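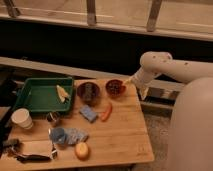

La mesa de bambú es un mueble de superficie plana hecho con la caña de varias gramíneas gigantes, y si me dejáis empezar por lo mío diré que es el tipo de mesa que más he usado en mi vida. Técnicamente el bambú no es madera, es una hierba, aunque en las tiendas, en las etiquetas y en mi propia casa todo el mundo habla de «madera de bambú» y yo ya no corrijo a nadie. Lo que la delata casi siempre es el rayado: un veteado claro, a franjas, como el de la mesa cuadrada de la foto, que queda la mar de bien debajo de cosas de colores - la bandeja verde oscuro, el bloque azul claro, ese juguete naranja alargado - sin pelearse con ninguna. Una mesa de nogal se las habría comido.

Nombre y variantes

En castellano se le llama mesa de bambú a secas, y según el tamaño se habla de mesa auxiliar, de centro, de té o de comedor. La cuadrada pequeña es la que más me encuentro. Hay también una versión plegable, muy de balcón, y otra baja, de patas cortas, que se usa sentado en el suelo. En el catálogo de Casico, una tienda que ya cerró y de la que guardo tres folletos, aparecía además una «mesa de juegos» que era exactamente la auxiliar con un reborde alrededor. El reborde servía para que no rodaran las piezas y para acumular migas, sobre todo lo segundo.

Fabricación

La caña es hueca, así que no se puede serrar una tabla ancha de una pieza como se haría con un roble. Se corta a lo largo en tiras, se les quita la piel exterior y la parte blanda de dentro, se tratan, se secan y se encolan unas junto a otras en prensa. Del encolado sale el dibujo a rayas. Si las tiras van tumbadas se ven anchas y con los nudos bien marcados cada cierto trecho; si van de canto, las rayas salen finas y el nudo casi desaparece (a mí me gusta más así, pero es una manía). El color claro es el natural. El tostado se consigue con vapor a presión y se suele vender como «caramelo», y de paso la tira pierde algo de dureza.

Medidas habituales

No hay norma que yo conozca. La auxiliar que tengo en el salón, una Sandby comprada de segunda mano, mide 45 centímetros de alto, que es cómodo desde un sofá y fatal desde una silla. La de comedor de mi cocina, de la marca Parisi, tiene un tablero de 125 centímetros de largo y 36 tornillos, que conozco bien porque la he desmontado en dos mudanzas y en la segunda me sobró uno. ¡Ahí sigue, en el cajón de las pilas!

Usos

Aquí podría escribir páginas enteras. La auxiliar pequeña acaba siendo la mesa de todo: de merendar, de clasificar, de dejar «un momentito» lo que luego se queda una semana. Con niños en casa se convierte enseguida en puesto de cocinitas, con sus cuencos, su vaso de papel, su comida de plástico y una bandeja para repartir el género. La bandeja me parece imprescindible. Con lados altos recoge lo que se escapa, se levanta entera cuando toca cenar y protege el tablero de arañazos, siempre que tenga la base lisa y no arrastre arenilla por debajo.

Los cuencos redondos marrones o rojizos son, en mi opinión, los que mejor combinan con el bambú claro. El blanco también va, pero se ve más frío. Los vasos de papel pesan tan poco que con cualquier roce se ladean, y por eso en casa los lleno como mucho hasta la mitad.

Cuidado y limpieza

Paño apenas humedecido y luego paño seco, en el sentido de la veta. Nada de lejía ni de estropajo verde. El agua que se queda debajo de una maceta o de un vaso deja cerco, y en las juntas entre tiras puede acabar levantando el encolado. Una vez al año, yo suelo hacerlo en marzo, le doy aceite mineral a la mía, dos capas finas con un día entero entre una y otra. Probé un verano el aceite para bambú de Atovora y el resultado fue bueno, aunque el olor tardó 9 días en irse del salón y comimos con la ventana abierta.

Para las marcas de rotulador, goma de borrar blanca antes que alcohol. Con la plastilina, paciencia y una espátula de plástico. Si el tablero viene barnizado de fábrica el aceite no entra y solo pringa; se comprueba echando una gota de agua en una esquina: si al cabo de un rato sigue redonda y entera, hay barniz.

Problemas frecuentes

El más común es la pata que baila. Suele ser el inserto metálico, que se afloja dentro de la tira, y apretar más el tornillo lo empeora. Yo lo saco, relleno con cola y palillos, dejo secar y vuelvo a montar. También se dan grietas finas en los extremos del tablero cuando la mesa vive pegada a un radiador - la mía tiene dos, muy discretas, y llevan ahí desde el primer invierno sin crecer. El amarilleo por el sol es parejo si se gira la mesa de vez en cuando.

Véase también: bandeja, mesa auxiliar, aceite mineral, juego de cocinitas.

Última revisión: 18 jun 2025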